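Clemitby Robotics Forum > Student Projects > PC assembly cell, CPU and RAM insertion

huker_lab
Posted Mon 8 June

Status on our capstone cell. The task is CPU and memory module placement into a desktop tower lying on its side, parts presented on a printed fixture plate. The tower sits directly on the slatted table. CPU nest is on the left of the plate, memory slot along the lower edge.
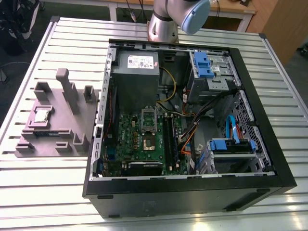 Approach height is 355 mm above the table, then a guarded move down. Force limit on CPU placement is 7 N. The retention bracket is opened by hand before each run. Automating the lever is out of scope for this term.

Open question: should we re-register the case before every run, or trust the taught pose?

grusen2
Re-register. A steel case on bare extrusion will creep. You have slots in the table, so use them. Two T-nut stops on the long side and one on the short side.

huker_lab
Stops were in the April plan and got cut. The team wants to handle it in vision.

tallow_bit
Disagree with grusen2. Stops fix the case, but they don't fix the board inside the case. Standoff tolerance is enough to miss a socket. Locate on the socket corners and ignore the case.

grusen2
Corner detection on a shiny bracket under shop lights is not a plan. Mechanical first, then vision for the last bit.

huker_lab
We tried both in the Gauthier room. Exposure at 2000 us washed out the bracket. 615 us is usable, though cables near the drive bays still give false edges, so we mask everything right of the memory slots. 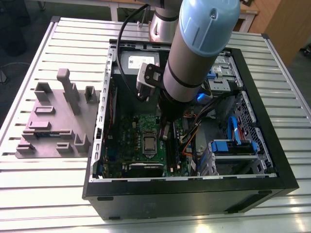

Arm down in the case, CPU in the socket, tall post of the fixture plate at left.

tallow_bit
That post looks tall for something next to the arm. Is it in your collision model?

huker_lab
Yes, as a box with 7 mm padding. The planner routes over it. Cycle time suffers.

grusen2
Shorten the post or move the plate farther left. Padding is a workaround.

moth_relay
Separate issue: 7 N tells you when to stop pushing, it does not tell you the CPU is seated. Ours stopped on the limit with the chip up on one edge of the socket. Log wrist Z at contact and compare it to a known good seat.

huker_lab
We log Z but don't gate on it. Will add a threshold and post the numbers.

tallow_bit
Post the mask too. I still think the stops are wasted work.

grusen2
Noted. Fit them anyway.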